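Search this site Search Go

How Patterns Repeat: Wallpaper and the Math Behind It

Dec 12, 2023
By the Forkley Museum Learning Department

A pattern is a design that follows a rule. Many patterns are made from one small picture that is used again and again. Designers call this small picture a motif. A motif may be a leaf, a star, a bird or a plain square.

Before machines were used, wallpaper was printed by hand. A worker pressed a carved wooden block into paint and then onto the paper. Each color needed its own block. One wallpaper in the Forkley collection needed 10 blocks, and the printer had to line up every one with great care.

The part of a design that repeats is called the repeat. To find it, choose one shape and look up, down and sideways until the same shape appears again. In a design with a small repeat, this is easy. In a design with a large repeat, the shape may be far away.

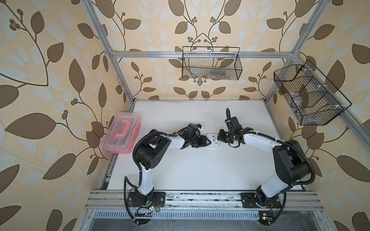
Leaves and vines have been popular on walls for a very long time. A curving stem is useful to a designer, as it can lead the eye from one repeat to the next and hide the place where they meet.

There are several ways to arrange a repeat. In a straight repeat, the motifs sit side by side in even rows. In a half-drop repeat, every second column is moved down by half the height of the motif. A mirror repeat flips the motif, so that the left side matches the right.

People who hang wallpaper must think about the repeat as well. The edges of two strips have to match. A large repeat often means that more paper must be trimmed away.

Try It Yourself

Cut a square from a potato with the help of an adult. Carve a simple shape into it, dip it in paint and print 2 rows on plain paper. Then print a new sheet using the half-drop rule. Compare the sheets when the paint is dry.

The museum's pattern room holds 637 wallpaper samples. School groups may visit from March.

Last updated: Dec 12, 2023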